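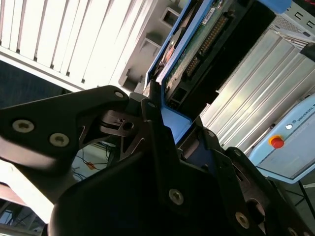
4.2 免工具托架的耐用性：对现有说法的检视

分享 17 评论 8

硬盘托架的文献里有一个反复出现的数字：3,000 次插拔。Flurkow 的产品说明引用它，Biltwood 的选型手册引用它，Wragg 在综述中也照录不误。我们沿着引文往回查，最后停在一份没有公开测试条件的内部备忘上。备忘没有写明托架的壁厚，也没有写明插拔时托架里是否装着硬盘。空托架和装了硬盘的托架，卡扣根部受的力显然不同，把两者合在一个数字里报告，至少是草率的。

支持免工具设计的理由大致有两条。第一条是省时。Roman 的对照试验称，熟练人员更换一块硬盘的时间可以缩短到 30 秒以内，而螺钉固定的金属托架做不到。我们对结果本身没有异议，但试验的计时从硬盘已经放在手边开始，到托架推入槽口为止，核对标签、确认方向、检查接口这几步都没有算进去。在实际的机房里，耽误时间的往往就是这几步。Husar 的维护记录里，换盘工单的大部分时间花在找到正确的那一块盘上，拧螺钉只占很小的一段。以此论证塑料卡扣“提高了维护效率”，说服力有限。

第二条理由是塑料有弹性，能吸收振动。持此说的作者通常拿金属托架作比较，却很少交代两种托架所用的机箱是否相同。机箱的导轨、隔板、风扇安装方式都会影响振动，托架只是其中一环。Prasa 曾把同一批硬盘在两种托架之间对换，测得的差异小于同型号硬盘之间的个体差异。单凭这一次测量当然不能否定减振的说法，可是在有人给出更好的数据之前，我们不打算把它当作既定事实来使用。

回到结构。本节讨论的塑料托架（图 1）是一个浅蓝色的框，围住硬盘四周，上方敞开，盘体的金属顶面仍露在外面；两端各有一片向下的侧耳，前缘另有一处较宽的卡扣翻折过来，压住硬盘的前边。我们的疑问集中在这处卡扣上。它遮住了接口区域的一部分，在说明书的线图里，这个遮挡几乎看不出来，线图总是从斜上方画，前缘被压得很短。真正从正面平视时，能用来判断对位情况的参照要比线图暗示的少。

图 1 装于蓝色塑料托架中的硬盘，近于侧视；后方为浅灰色固定座。

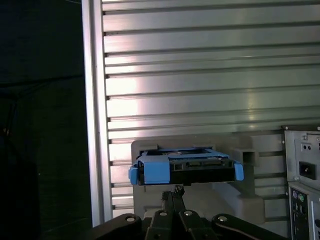 由此引出定位的问题。Biltwood 手册主张，托架的外形足以保证硬盘只能以一种姿态进入槽口，因此“无需目视确认”。我们认为这句话混淆了两件事。外形可以排除明显的错误，例如前后颠倒；对于小角度的倾斜，外形能提供的约束取决于槽口的间隙，而手册全文没有给出间隙的公差。间隙留得大，推入顺手，倾斜也更容易发生；间隙留得小，塑料件受热变形之后又可能发涩。两头的好处不能同时写进一份宣传材料里。

浅灰色固定座的情况类似。它上部较窄，形成一道浅槽，下部加宽成底座，一侧还有方形的开孔。有评论者据此推断这种座子“适配各类托架”。开孔的用途在我们查到的资料里没有统一说法，有的称为走线，有的称为减重，也有的干脆不提。用途尚且说不清楚，通用性更无从谈起。我们在后文中只把它当作一个支承件，不赋予它别的作用。

还需要说明取样上的偏差。二月间收集到的返修描述大多来自主动填写表格的用户，而卡扣断裂这类一眼就能认出的故障，比接触不良更容易被人填上去。若按返修描述的多少排序，卡扣会排在最前面，这个次序未必反映实际的故障次序。Wragg 在综述中恰好按这个次序得出了“卡扣是主要薄弱点”的判断。他的判断可能是对的，只是现有材料支撑不了它。Roman 在后来的答复中承认了同样的困难，但仍建议沿用原有分类，理由是便于和旧数据比较。我们对这一建议持保留态度：旧数据的分类如果本身有偏，沿用只会让偏差延续下去。

基于以上考虑，4.3 节不采用 3,000 次这一数值作为基准，改为分别记录空托架与载盘托架的插拔情况，并把卡扣根部、侧耳和导轨接触面分开登记。减振一项暂不列入比较。

评论 8 分享 17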